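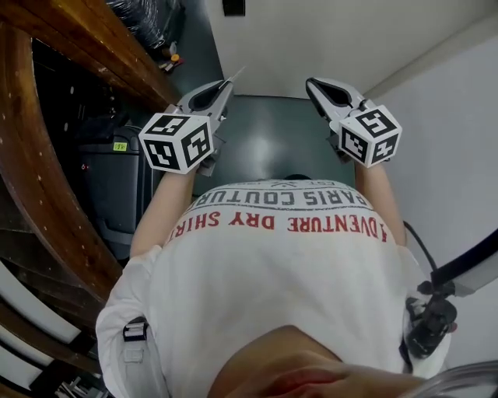
Section 4: Your First Wash and Setting Up the Line

OK, by now you've got the Trolwood drying rack out of its box, the feet are on, and you've read my bit about where to stand it (if you skipped that, go back to Section 3, I'll wait). This section gets you from a pile of dirty clothes to a full rack. I've written it the way I'd explain it to my brother-in-law, so if you already know how to wash a shirt you can jump ahead to the line tension part, where most people get into trouble.

I've used this rack in three different apartments, and one of them had a bathroom you had to back out of. It folds, it holds a lot, and it squeaks if you don't tighten it. More on the squeak later.

4.1 Sorting

1. Dump everything out on the floor. A clean floor, please.
2. Pull out anything white or nearly white and make that its own pile.
3. Make a second pile of dark things and a third of whatever's left.
4. Check pockets. Freya Sedgwick tested the first version of this guide for me and washed a whole pack of gum, so I moved this step up from the bottom of the page.
5. Turn printed shirts inside out. Do it now while they're dry, it's a pain once they're wet and stuck to themselves.
6. Close zippers and undo buttons.

Note: Those quick-dry sports shirts can go in with your regular whites if the label allows the same temperature. Read the label! I know it's itchy and tiny and half the time I've cut it off. If yours is gone, go with cold water.

Caution: No fabric softener on quick-dry shirts. It leaves a coating behind and they'll stop drying quickly. I ruined two good running shirts this way before Marcelino Villalobos, who ran the laundry room in my old building, finally took me aside.

4.2 Washing

1. Fill the machine loosely. You should be able to get your whole hand in on top of the clothes.
2. Measure the soap. Use the cap, and stop at the first line for a normal load. More soap means more rinsing and stiffer towels.
3. Pick cold or warm. I do nearly everything cold except sheets and dish towels.
4. Choose a medium spin if you can. The rack works fine with heavy wet laundry, but you'll be mopping.
5. Take everything out as soon as it stops. I set a timer on my phone for this and then ignore it, so do as I say here.

Note: If you wash by hand, roll each piece up in a dry towel and kneel on it before you hang it. My grandmother did this with sweaters and I've never found anything better.

4.3 Fitting the line

The rack comes with fixed bars on the wings and one loose line for the middle. The line is in the small bag with the spare caps. It's longer than you need, so don't cut it until the very end.

1. Open both wings until they click. Push down gently on each one to check.
2. Find the hole in the top left corner post, feed the line through from the outside, and tie a double knot on the end.
3. Run the line across to the right-hand post, through the hole, and back again, working down one hole at a time.
4. When you reach the last hole, pull the slack through starting from the beginning. Don't just yank on the end, it'll only tighten the last pass.
5. Thread the end through the plastic tension clip and snap the clip shut.
6. Press on the middle pass with one finger. It should give a little and spring back.
7. Trim the leftover line, but leave yourself a good tail. You'll want it when the line stretches in the first week. And it will stretch.

Caution: Too tight is worse than too loose. If the posts lean in toward each other, open the clip and let some line out right away. Emiliano Cifuentes wrote to me last November about a cracked post, and when he sent the broken piece over I could see the line had cut a groove in the plastic.

Caution: Keep your fingers out of the hinge when you open the wings. I've put this in three different sections and I'll probably put it in a fourth.

4.4 Loading the rack

1. Start with the heavy stuff. Jeans and towels go on the fixed bars, nearest the center.
2. Balance the sides. A towel on the left means a towel on the right.
3. Hang shirts from the hem, upside down, with the pegs at the side seams. You get no peg bumps on the shoulders that way.
4. If a shirt has a big print, keep it inside out and don't fold it over a bar. The print can stick to itself.
5. Socks and underwear go on the loose line in the middle.
6. Leave a gap between pieces. A hand's width is lovely, two fingers will do.

Note: The wooden Samholm pegs fit the bars nicely. The Pevano ones are a bit fat for the loose line and tend to pop off, though they're great for towels. I buy whichever is on sale and complain afterward.

Note: Sweaters don't hang on this rack. Lay them flat across the top of both wings on a towel, and flip them over before bed.

4.5 Drying times

I can't give you one answer here, it depends so much on the room. With a window cracked and a small fan going, my T-shirts are ready by the next morning and jeans take until evening. In a closed bathroom in winter you can double that. Aim the fan across the rack so the air passes between the clothes - straight at the front just dries the first row.

Caution: Don't push the rack up against a space heater. Give it plenty of room, and never leave the heater running when you go out.

4.6 The squeak

1. Take everything off.
2. Fold one wing and listen, then the other, until you know which side it is.
3. Tighten the hinge screw on that side a quarter turn.
4. Still squeaking? Rub a bit of candle wax on the hinge pin. Skip cooking oil, it gets sticky and ends up on your pillowcases.

Reinhold Pfeiffer swears by pencil lead for this. I tried it and got gray smudges on a sheet, but his rack really is silent, so suit yourself.

Once the hinges are quiet and the line has had its first week to stretch, open the clip, pull the slack through again and snap it shut. Spare clips and caps are listed in Section 7, along with the part numbers. The clip is part 704 and the end caps are part 300.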